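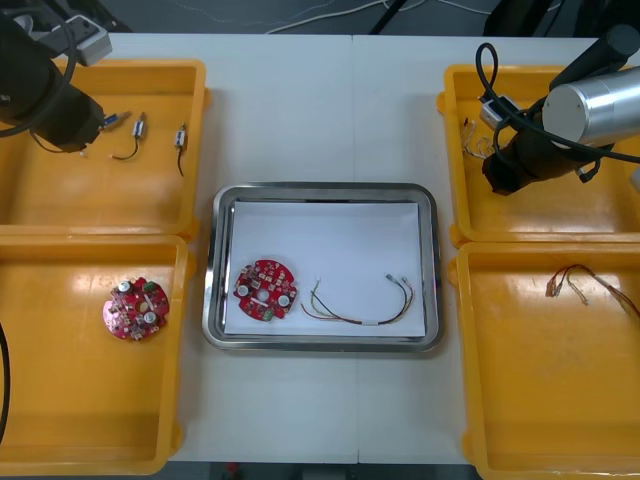

*Le poste de tri : quatre bacs jaunes, un plateau inox au milieu, un bras de chaque côté.*

Bon, je vous avais promis un retour sur les pinces, le voilà ! Deux semaines que je compare les doigts Zunness (ceux d'origine) et les doigts Arnwood, plus fins, que Suha Mahasneh m'a prêtés en me faisant jurer de les rendre entiers.

Les cartes rouges, franchement, c'est la partie facile. C'est rond, c'est rigide, on attrape par la tranche et on pose sur la feuille de papier. Seul piège : les deux condensateurs blancs qui dépassent, il faut choisir l'angle d'approche avant de descendre. Avec les Zunness j'en ai accroché un dès le premier soir (pardon, petite carte).

Les câbles, par contre… Un faisceau, ça n'a pas de forme. On le prend par les fils et tout pivote, on le prend par le connecteur blanc et il faut viser juste, parce que le boîtier est minuscule. Les Arnwood s'en sortent nettement mieux là-dessus, et aussi sur les petites pièces avec leur bout de fil noir qui part dans tous les sens. En échange ils serrent moins fort, et je les trouve un peu mous quand la pièce est lourde.

Autre souci, les reflets ! Le fond des bacs brille énormément, le bord du plateau aussi, et ma caméra déteste ça. Anikó Kun me conseille des bacs mats, moi je vais d'abord essayer de baisser la lumière.

Côté prix, 685 euros la paire pour les Arnwood, ça pique. Je garde les Zunness pour les cartes et je continue les câbles avec les autres, au moins jusqu'à ce que Suha vienne les réclamer.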